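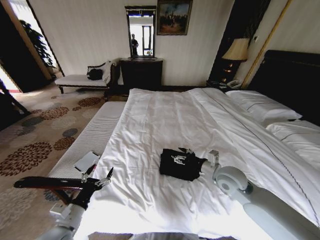 Folded black T-shirt on the duvet, pillows at the headboard

Folding T-shirts on a Hotel Bed

1. Clear the middle of the bed and smooth the duvet with your hand. A few creases are fine.
2. Lay the shirt face down, collar toward the pillows.
3. Fold each side in to the center, sleeves flat.
4. Bring the hem up to the collar - once for a drawer, twice for a carry-on.
5. Turn it over so the print is on top.

Dark shirts pick up lint from white bedding, so shake them out before packing. A stack of 4 fits in one Arico packing cube.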